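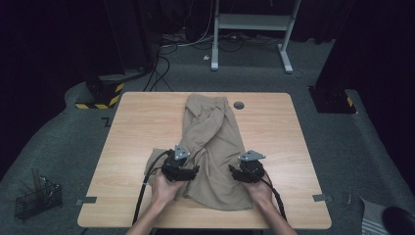

Khaki pair on the table, waistband at the far side, one leg folded over on the diagonal.

Folding elastic-waist pants so they stay folded
Forum: Laundry and Closets

thais_v
Posted 29 November 2018
Hello all! I have been fighting with the same pile of pull-on pants since March and I'd love some advice from people with tidier closets than mine. With jeans I'm fine, you match up the legs and the seams tell you where to go. But anything with a gathered waist bunches up at the top and spreads out at the bottom, so you end up with a sort of fan, and when I bring one leg over the other I get a ridge running across the whole thing. Do you fight the ridge, or just fold it in and hope for the best?

dirceuq
Welcome, Thaís! My mother folded for a family of seven and she would say you've gone in at an angle. Bring the leg straight across, outer seam on outer seam, and smooth from the waist down with the flat of your hand. Then fold up in three. I keep mine in a Tallberg drawer standing on edge, and they hold up pretty well so long as the drawer is full.

taner_y
I have to disagree with Dirceu a little (sorry, my friend, I know we did this over the fitted sheets too). If the hem is a lot wider than the waist, going straight across leaves you a corner poking out at the bottom. I tuck that corner in first so I have a rectangle, and after that it's like folding a towel. A small diagonal doesn't bother me at all.

dirceuq
A towel doesn't have a crotch seam, Taner! That's where your lump comes from.

everaldo_quintana
I roll mine and have never looked back, but I travel for work and I know rolling isn't for everybody. One thing I would add is to stretch the elastic out and let it go a couple of times before you start. The puckers settle more evenly.

thais_v
Oh, the elastic trick is lovely, thank you! I just did three pairs, two Dirceu's way and one Taner's. Dirceu's are flatter, but Taner's was quicker and I didn't have to start over. Will try rolling on the weekend, when I get to the shorts.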